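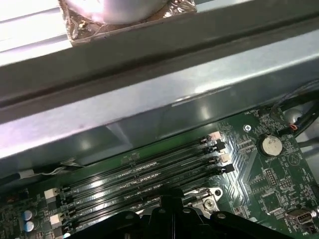

Yee-man Kan
Project Lead, Dradwood Repair and Reuse Scheme

Progress report to the Ondico Fund
Tue 1 January

Summary

The scheme has now been open for a full quarter, having started in September. We are on track with collections and repairs and behind on training. Spending is within budget except for transport.

Collections

We took in 194 items between opening and the end of the quarter. Most were desktop computers and monitors from two schools and the council offices. Household drop-offs were slower than we planned for. The Saturday sessions at the library brought in more than the weekday ones, so we have moved one weekday session to Saturday afternoon.

Repairs

Of the items taken in, 74 have been repaired, tested and passed on. The rest are waiting for parts, waiting for a bench, or have been set aside to be stripped for spares. Power supplies are the most common fault, followed by failed hard drives. Main boards are only replaced where we hold a matching one in stock.

Iulian Ilie joined as workshop supervisor and has rewritten the intake sheet. Each item now gets a number at the door and keeps it until it leaves. Under the old sheet we lost track of several chargers, and two families waited longer than they should have.

Training

We agreed to train 20 people in the first year. So far 12 have started and most are still attending. Evening places filled quickly but daytime places did not. The college in Vurkar has offered to send students on placement in spring, and we expect this to close the gap.

Money

Van hire cost about 1000 pounds more than forecast. The Mihăilă estate is further out than our first route allowed for and needed its own run. We ask the Fund's agreement to cover this from the underspend on shelving. No other changes to the budget are requested.

Problems

The heating in the back workshop failed twice. The landlord has replaced the pump. Data wiping is taking longer than planned on older drives, and we would like to discuss buying a second wiping station at the next review.

Next quarter

Open the extra Saturday session. Agree placement dates with Vurkar. Clear the backlog of monitors. Send the Fund a revised transport forecast with the next claim.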